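In praise of building the pretend one first

Every few months somebody new comes through the door of our shared workshop in Vurnholm with a robot arm kit under one elbow and a look I recognize, because I wore it myself. They want to see the thing move by suppertime. I love that look, and I would never want to talk anyone out of it, but I have come to believe that the best first month with a home-built arm is spent with the box closed and a simulator open on the bench computer.

I know how that sounds! It sounds like telling a kid to read the manual before touching the bicycle. I held out against it for a long while. My first arm, which I called Kunus after a goat in a bedtime story my grandmother told, was all hardware from the start, and I burned through 8 servos before it could pick up a spool of thread. Some of those servos died of plain impatience. I'd type in a joint angle with the sign flipped, and the poor wrist would drive itself into the tabletop while I lunged for the switch. At my age the lunging is no small matter either.

With Tostska, the second arm, I did it the other way around. I drew up the gripper, gave the joints their limits, and let it flail about in software to its heart's content. I kept a tally on the back of an envelope, and by the time I stopped there were 142 crashes on it – into floors, into walls, into itself. The whole lot cost me nothing but some tea and a few evenings I would otherwise have spent grumbling at the television.

People at the workshop raise a fair objection, which is that a simulated world is too tidy. Friction is whatever you typed in, cables never snag, and no screw works itself loose over a weekend. All true. I lost most of a winter to a loose grub screw that no simulator on earth would have shown me. But I'd answer that the pretend room needn't be tidy to look at, and that you should dress it up as loudly as you can stand, so that whatever you're teaching the arm to see doesn't get used to one bare gray wall.
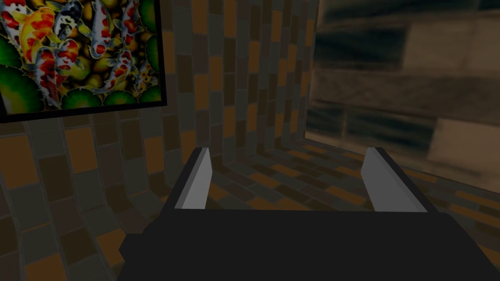 Vurnholm, January

I have grown fond of the koi. They hang over brick-patterned tile in brown and gray and orange, and between them they are more cheerful than anything on the real workshop walls, where we have a fire notice and a calendar from Chiang, the hardware store. The left wall curves down into the floor like the inside of a bathtub, and I find that restful to look at while I fuss over the fingers and their light gray pads.

The fingers are where the time goes, and where I think it ought to go. I changed the spacing 17 times in software, and each change took me less than a kettle's worth of waiting. On Kunus, a new pair meant printing, sanding, fitting, swearing, and printing again – a lovely way to spend a day once or twice, and a discouraging one after that.

So if you're standing at our door with a kit under your arm, come in, and put it on the shelf by the drill press where it won't get sat on. Give yourself 30 evenings with the pretend one. Then open the box, and do keep a hand near the switch anyway.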